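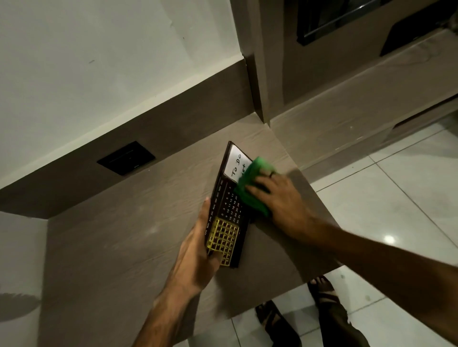 8/26/19

Perpetual calendar, bench test of finish samples, second round.

Radura oil on the left half of each offcut, Huvum hardwax on the right. Same stock as in June, sanded to 320, dust wiped off with a dry cloth. One coat each, excess removed after 11 minutes. Left flat on the rack overnight.

Printed numerals: the white ink holds under the hardwax. Under the oil it lifts at the edges of the small type, mostly the month abbreviations. The larger date figures are less affected. Rubbed each sample 32 strokes with a microfiber cloth, light pressure, then 32 more with the cloth dampened. Hardwax side unchanged by eye. Oil side left a faint gray mark on the cloth.

Fingerprints show on both. Worse on the oil. The dark stain makes this more obvious than it was on the pale samples, so the June notes on handling do not carry over.

Ink batch is 2808, from Wattimena. Data sheet gives a cure time but no temperature. Need to ask. The shop was cool for most of the cure and that may account for part of the lifting.

Card slot: 2 mm is too tight once the finish builds up inside. Card stock bows when pushed in. Mask the slot before coating, or recut it after.

To do
Repeat oil side with a longer ink cure.
Try Fallodik matte over the ink only, then oil.
Order more 320 paper.
Samples are on the lower shelf, hardwax side marked with pencil on the back. Please leave them flat.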